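Chapter 8
Putting Parts In: Why Insertion Is Harder Than It Looks

Home builders like to start with a big promise. When Gion Kofler and Luzius Frei began the build we follow in this chapter, the plan was a bench in the shared workshop at Urcombe that could refit old desktop computers without help. They called it Samine. By April they had cut the plan down to one job, fitting memory, and you should be suspicious of any project that skips that step.

Memory looks like the easy part of a computer refit. The module is stiff, the slot is straight, and a person does the whole thing by feel in a few seconds. That last point is the trouble. The fingertips do most of the work, and a plain gripper has no fingertips. It closes on the module, and from then on every small error in the grip gets carried down to the slot.
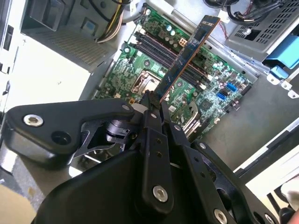
Why not just program the slot's position once and repeat the motion?
Because the position is only as good as everything under it. The case can shift on the bench, the board can flex under load, and the module can tilt in the fingers. A fixed motion repeats itself very well, and it will repeat a mistake just as well.

Kofler's first answer was a better camera. Frei doubted it, and we side with Frei. A view from the wrist is useful on the way in, but the fingers and the part they hold can hide the very spot you care about. Buying more pixels does not move the fingers out of the way.

Their second answer was slower motion and a limit on downward force. It cost nothing and helped more than the camera did. In one evening's log, 31 tries gave 11 that Frei was willing to call seated. Kofler wanted to count a few more. When you read success rates in build reports, including the cheerful ones, ask who decided what counted.

The layout of the bench matters too. Clamps, holders and loose cables all take up room that an arm may want to pass through, and a tower case has walls that an open board on a test stand does not.
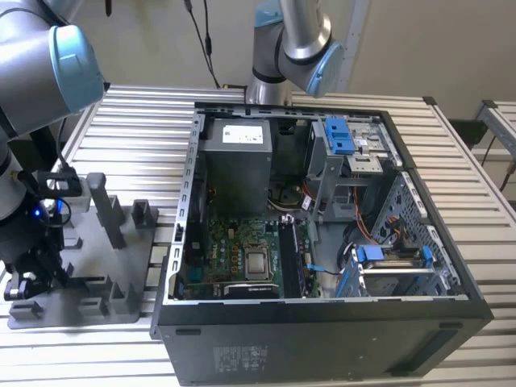 Figure 8.2 Open tower on the slatted worktable, with two robot arms and a holder post to the left.

In the sections that follow we work through grip error, force limits and the search motions used to find a slot. We make no claim that the finished bench beats a patient person with a screwdriver. On the evidence so far, it doesn't.

Related chapters
Chapter 2: Choosing a Used Arm
Chapter 7: Fixtures and Clamps
Chapter 9: Cables, the Part Everyone Puts Off
Workshop notes: The Dunddale Sorting Table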